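Skidar wants me to believe a sweatshirt can be "climate positive". I've had the tab open all week and I have questions.

The label scheme is run by Bendberg, who also sell the offsets the score is based on. So the people marking the homework are the people who sell the homework. Fine.

According to the product page, making one sweatshirt takes 2,925 litres of water, but the "net figure" is 280. Net of what? There's a footnote. The footnote sends you to a report. The report is "being updated" and has been since June.

I asked customer service. Got a very friendly reply telling me they're on a journey. I didn't ask where they were going, I asked about the water.

Meanwhile the price went up by £31 when the green leaf appeared on the label. Same factory, same cloth, as far as I can tell from the small print. 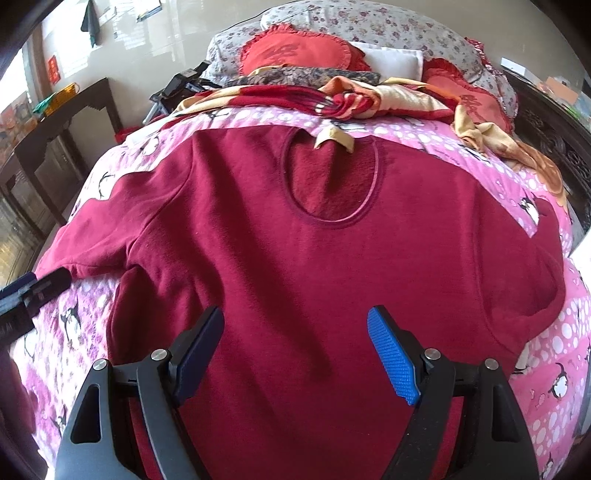 Dark red, fleecy inside, no leaf required.

My own test is dull: how many times will I wear the thing? If you wear a jumper twice and bin it, I don't care how many trees somebody says they planted near Wesgate.

And no, the "take-back" bins don't persuade me either. Navickas has one by the tills and gives you a voucher for dropping stuff in. A voucher for what? More clothes.

They say they collected 2,000 bags last year. Lovely. How much got worn again, and how much got shredded or shipped off? Can't find it anywhere on the site.

Maybe some of it is real. I'd like it to be. Put the sums on the page, let someone outside the company check them, and I'll happily read the lot.

Until then I'm washing at 30, sewing up my own cuffs and ignoring the leaf.

Will post if that report ever turns up.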